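Curnis Terrazzo-Look Worktop, 42 mm
By Danai Gavalas, July
Shares 556 | Comments 42 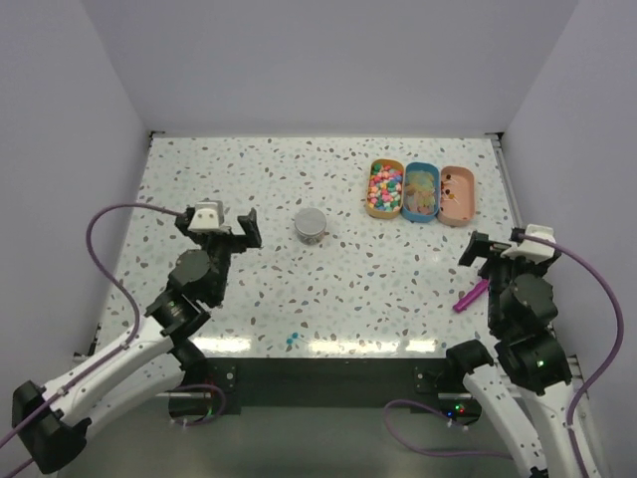

The Curnis worktop is made by Fragkou for kitchens, hobby rooms and small shops, where the same surface must serve many hours in a day. It is delivered in one piece and can be cut by your fitter before the mounting. The pattern is white with small flecks in gray, beige and pale blue, so it goes well together with coloured walls, also with a pale lavender-grey. A polished top like this one gives back the light of the ceiling lamps, and customers who do not like reflections may order the matt finish at the same price.

Thickness is 42 mm and the standard depth is 556 mm. Other depths are possible on request, please allow two more weeks for them.

Care is simple. Wipe with a soft cloth and mild soap. Do not use vinegar or lemon cleaner, and put always a mat under hot pots. The sealing should be renewed one time per year with Rirolano oil, sold separately in bottles of 400 ml.

Samples can be ordered by post. Please write the finish you wish in the order form.

Related items
Prerkovden wall panel, matt
Rirolano sealing oil, 400 ml
Fragkou sink set, single bowl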